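Print this page | E-mail this page

Cutting a textbook down to size

June 2023

Riet Geerts has spent most of her working life on one introductory chemistry textbook. She joined Butell as a junior editor when the book was in its second edition, and she has just sent the newest one to the printer. It is 203 pages shorter than the one before.

"People expect me to be sad about that," she says. "I wanted to lose 400."

The book is used in first-year courses, and it had grown with every revision. Instructors asked for additions and the publisher said yes. Geerts says very few of them ever wrote in to ask for something to be removed.

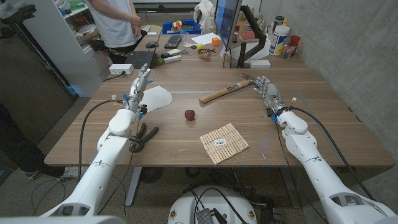 She began by sending a survey to people who teach from the book, and got 1,763 replies. The main question was which chapters they assigned in full. Nuclear chemistry came last. Gas laws, which she had expected to shorten, came close to the top.

"So gas laws stayed as it was," she says. "I had already drafted the short version. It's in a drawer."

Nuclear chemistry is now a single section at the end of the chapter on atomic structure. Two chapters on organic compounds became one, and the long historical boxes were moved to the instructor's site. She kept the box on the naming of the elements — students mention it in letters, and she likes it herself.

The problem sets took longer than the chapters. Geerts wanted every worked example to be followed right away by a problem of the same type, with the answer in the back. In the old edition a student might have to turn 20 pages to find one.

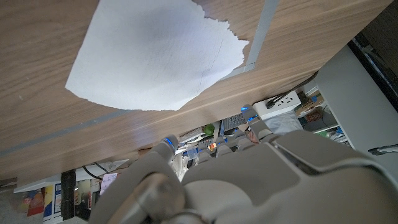
"We tested it at the college in Undville in January," she says. "The students there marked every place where they had to flip back. Some of the pages came back with more of their writing on them than ours."

The trial also turned up 2 wrong answers in the key for the equilibrium chapter, both carried over from the last edition. She is not pleased about that.

Much of the new artwork was done by Hájek, a small studio that had never worked on a chemistry title. Geerts sent back the first batch of orbital diagrams because the shading suggested solid surfaces. The second batch is what readers will see.

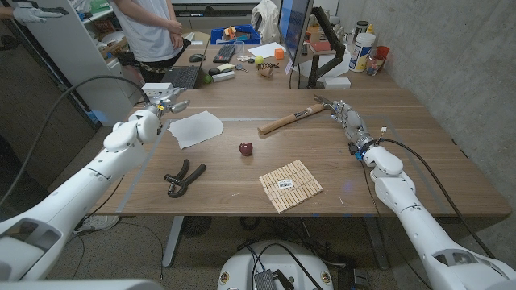

The homework system is a separate matter. Butell has moved from its own software to Plodness, and access is now sold apart from the printed book. Geerts argued for that. A student who buys a used copy should be able to pay for the online part alone, she says, or skip it if the instructor doesn't require it.

She has not decided whether she will work on the next edition. There is already a folder of requests on her desk, and the one on top asks for a full chapter on nuclear chemistry.

Contact us | Copyright Butell. All rights reserved. | Back to top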